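Brotkäfer in der Speisekammer, Quelle nicht auffindbar

Carola Lenz
Seit März finde ich rotbraune Käfer, knapp drei Millimeter lang, am Küchenfenster. Mehl und Nudeln sind entsorgt, die Fugen ausgesaugt. In der Klebefalle von Clerno saßen nach einer Woche 13 Stück. Wo suche ich weiter?

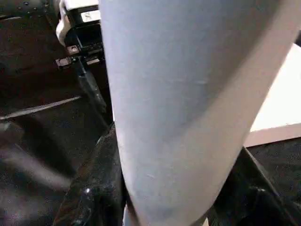
Altbau, zweiter Stock, keine Haustiere. Die Bestimmung als Stegobium paniceum ist per Lupe erfolgt.

Benedikt Ehlers
Gewürze, Tee, Suppenwürfel und Trockenblumen prüfen. Die Larven durchbohren Papier und dünne Folie -- originalverpackt heißt nicht befallsfrei. Verdächtiges eine Woche bei -18 °C einfrieren. Pheromonfallen fangen nur die Männchen und dienen der Kontrolle.
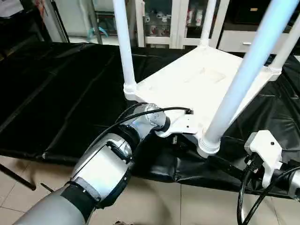 Nach dem Fund der Quelle können noch wochenlang einzelne Käfer schlüpfen. Lagererzwespen sind eine Option, wirken aber langsam und müssen mehrfach nachgelegt werden.

Elfriede Grube
Bei mir war es Paprikapulver. Zurex hat nichts gebracht.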